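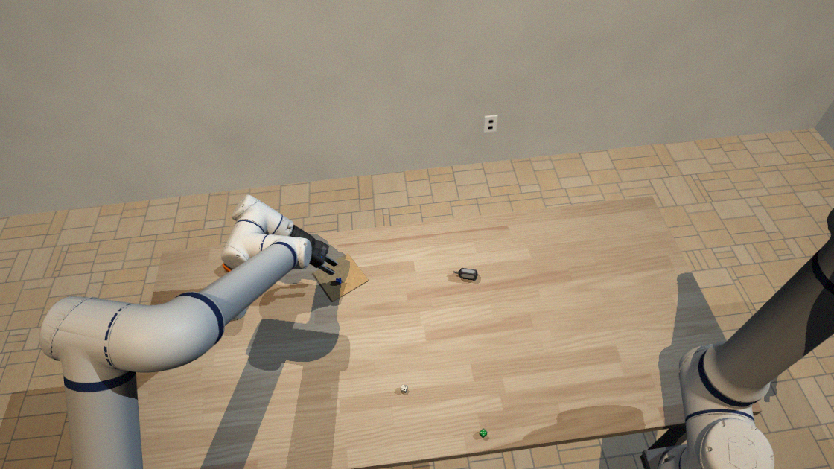
*Two-arm bench in simulation. Dice and the square board, left gripper open over it.*

22 October 2026

Spent the day on the tidying task again. The question Margus Uibo keeps putting to me is whether this pair of arms could clear a kitchen table or a parts bench today, if we shipped the Navickas controller as it stands. My answer this morning was no. My answer tonight is no, with better notes.

The dice are the hard part. A die is smaller than most of what people leave on a table, and the fingers need to close on two parallel faces. If the yaw estimate is off by 9 degrees the die turns in the grip, and the place step then puts it down on an edge. In simulation it drops flat anyway more often than I trust. Contact friction is set too high in the current build and I have asked Dzintra Zariņš for the older values so I can compare.

Run 609 was the useful one. The planner chose the die on the board first, which is the worst choice, as the board can slide under it. I added a cost for targets resting on loose flat things. Planning time went up by 2 seconds per pick. A person would clear the whole table in less than that, but a person isn't what Bunard is comparing us with. They want a bench cleared between shifts, with nobody there, and for that slow is fine. Dropped parts are the problem. 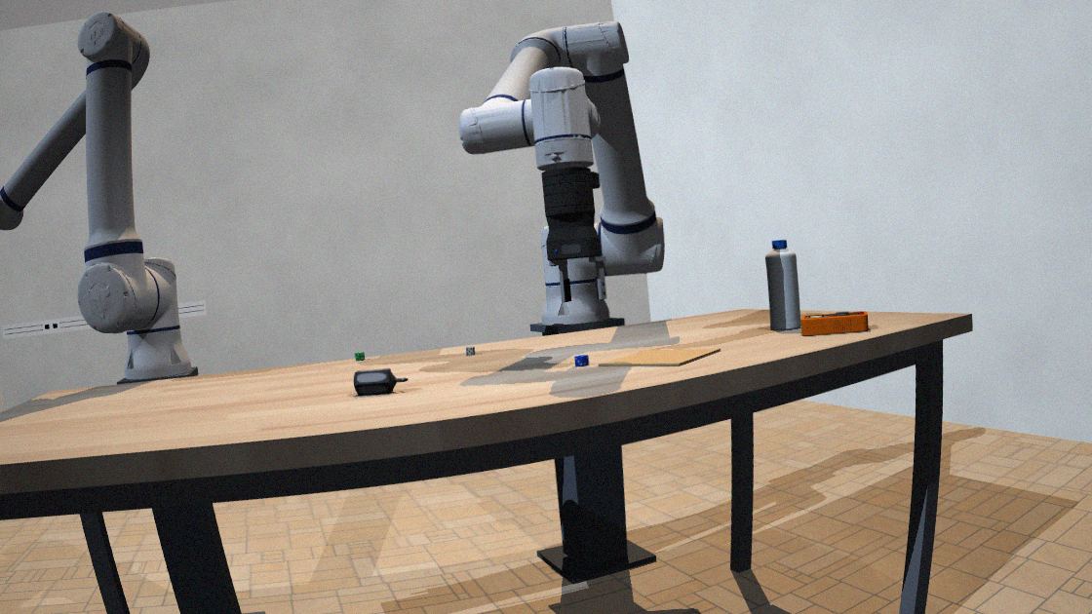 *Page last changed: 22 October 2026, after the evening runs*

Shadows matter more than I had allowed for. With the light low and to one side, the segmentation reads a dark patch next to a small dark cube as part of the cube, and the grasp center moves toward the patch. The green one gives no trouble. I'll randomize the light angle over a wider range and retrain overnight.

The bottle is a different problem. An upright cylinder is an easy grasp, but a late approach correction can tip it, and recovering a rolling bottle is beyond anything we have. For now the rule is to lift straight up and abort if the wrist torque passes the limit. The flat cardboard sheet has no good top grasp at all. Two fingers can't get under it. Sliding it to the table edge and pinching the overhang is the obvious method, and the Clatell paper does it that way, with one arm pushing and the other waiting. I have the push working. The handoff fails.

Trunomine wants a date for laundry. I wrote back that cloth is not on the plan before March, and that I would not promise it then.

To do:

- friction values from Dzintra
- 20 repeats of the cardboard push, same seed
- log yaw error per pick, before and after closing
- reply to Margus about the shop-floor bench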